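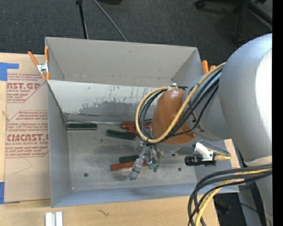

Tredora library to stay open until nine through the winter

TREDORA • The public library on Potar Street will keep its doors open until 9 p.m. from November through the end of March, the town announced this week, after a trial last winter drew far more people in from the cold than anyone at the front desk had dared to hope for.

The longer hours will apply on weeknights, and the reading room, the children's corner and the upstairs study tables will all be available right up to closing. Until now the building has shut at six, which left plenty of working parents and high school students standing on the steps looking at a dark lobby.

"I've had people knock on the glass while I was putting my coat on, and it's a hard thing to wave them away when all they want is somewhere warm to sit with a newspaper," said Majdi Najjar, the head librarian, who has worked in the building long enough to remember the old card catalog and still keeps one of its drawers on his desk for rubber bands and pencils. "So I'm very glad. I'm a little tired already, thinking about it, but I'm very glad."

Last January, when the town tried out the later closing time for a single month, the library logged 521 visits after six o'clock. In the same month the desk signed up 193 new cardholders, many of them families from the Ekwueme Park side of town, where the bus used to drop people off just as the lights were going out. The bus company has since moved the last westbound run to 9:20 p.m., so a person can finish a chapter, find their gloves and still get home without a long wait at the stop.

Two part-time assistants have been hired to cover the evening shift. The money for their wages comes out of the town's regular budget, with a smaller sum set aside for heating and for a second copier, the first one having reached an age where it needs a good deal of patience.

There will be things to do as well, for those who like their evenings with a bit of company. The knitting circle, which had been squeezing itself into a lunch hour, moves to seven o'clock and will have the big round table by the radiator. A homework hour starts at six for middle schoolers, and the film club plans to show an older picture on the first Thursday of each month in the downstairs meeting room, which holds 70 people if everyone is friendly about elbows.

The Tasetti bakery across the street has said it will stay open later too, at least until the new year, and will sell soup by the cup. Food is still not allowed near the books, though Najjar said covered drinks are fine in the reading room and always have been, whatever the old sign by the stairs may say. He means to have it repainted.

Anyone who lives in Tredora can get a card free of charge by bringing a piece of mail with a local address to the front desk. Weekend hours are unchanged, and returns can be left in the slot beside the side door at any time of day or night.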